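ホーム > 住まいの記録 > 家具の手入れ

黒いローテーブルの天板を片付ける手順と艶の管理

2024年11月8日

居間の黒塗りのテーブルについて、片付けと拭き取りの手順を書き直した。3月に書いた旧版は天板の拭き方だけを扱っており、縁の金色のラインと前面の金色の飾りに触れていなかった。今回はその部分を補い、物を下ろす順番も改めた。
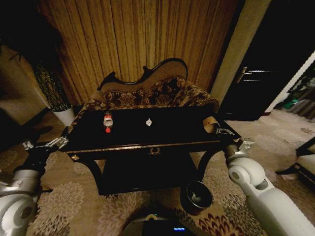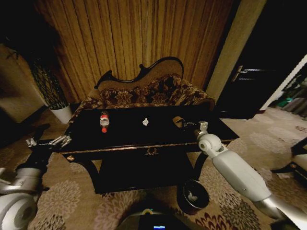

天板には小さなボトル、くしゃっとした白いもの、茶系のものが載っている。黒い天板に金の細い縁、曲線の黒い脚、下に棚板という構成である。

■天板の物を下ろす

最初に捨てるものを取る。丸めた紙の類は持ち上げてそのままごみ入れへ落とす。これで天板の埃を寄せ集めて拭くと、硬い粒を巻き込んだときに細い線傷が入る。艶のある黒では、斜めから光が当たったときにこの線がよく見える。

次にボトル類を下ろす。キャップが緩んでいないかを先に確かめ、胴を持って真上に上げる。引きずらない。底に液が回っていると輪染みになるので、下ろした跡は指の腹で触って確認する。べたつきがあれば、その箇所だけ先に処理する。

革や厚紙のような柔らかいものは最後でよい。ただし長く置いたままにすると、接していた面だけ艶の見え方が変わることがある。うちでは夜に一度すべて下ろすことにしている。

■乾拭き

羽根ばたきで埃を落とし、その後で布を使う。布は現在Colexの薄手を使っている。以前のGadeckは厚みがあり吸水はよいが、縁の段差に入らない。天板用にはColex、棚板用にはGadeckと分けた。洗濯時に柔軟剤を入れると拭き筋が残るため、どちらも単独で洗う。

拭く方向は長辺に沿って一方向。往復はしない。奥から手前へ一列ずつずらし、列の重なりは布の幅の三分の一程度とする。力はほとんど要らない。布の自重に手を添えるくらいで埃は取れる。

■水拭きと仕上げ

乾拭きで取れない汚れに限り、固く絞った布を使う。水はぬるま湯で、洗剤は入れない。拭いた直後に乾いた布で追う。水分を残して自然に乾かすと、黒い面には水道水の跡が白く出る。

艶出し剤はWanirbridgeを試したことがある。塗った直後の見た目はよかったが、指紋が前より目立つようになり、2回で止めた。残りの缶は棚の奥にある。買値は2,163円だった。

旧版では市販の掃除用シートも可としていたが、この項は削除した。アルコールを含む製品があり、塗膜の種類がはっきりしない家具には使わないほうが無難である。

■金色の縁と飾り

前面中央の飾りと左寄りの小さな飾りは、凹凸に埃が溜まる。布では届かないため、毛先の柔らかい化粧筆で払う。筆はTangの平筆で、毛の根元の金具にテープを巻いてある。金具が黒い面に当たるのを防ぐためである。

金色の部分に金属磨きは使わない。めっきか塗りかを確かめていないが、どちらであっても研磨剤で薄くなるおそれがある。縁のラインも同様で、乾いた布を指先に巻き、端から端まで一度だけなぞる。

■脚と棚板

脚は曲線に沿って上から下へ拭く。内側は見えにくく、懐中電灯を床に置いて下から照らすと埃の残りがわかる。棚板は天板より奥まっているので、腕を入れる前に袖のボタンと腕時計を外す。前回これを忘れ、脚の裏に小さな当て傷を作った。

床との接点にはフェルトを貼っている。厚さは3ミリ。剥がれかけたまま動かすと糊が床に移るため、掃除のついでに一脚ずつ確認する。

■所要時間の記録

今回の作業は乾拭きと飾りの埃取りまでで約103分かかった。時間の大半は脚の内側と棚板の奥である。天板だけなら大した時間はかからない。

Anil Vargheseさんから、縁のラインは布より綿棒のほうが早いという指摘をもらった。綿棒は軸が当たりやすいので、紙軸のものを短く持って試す予定。棚板の布の交換時期はまだ決めていない。

カテゴリー:家具の手入れ/塗りもの/居間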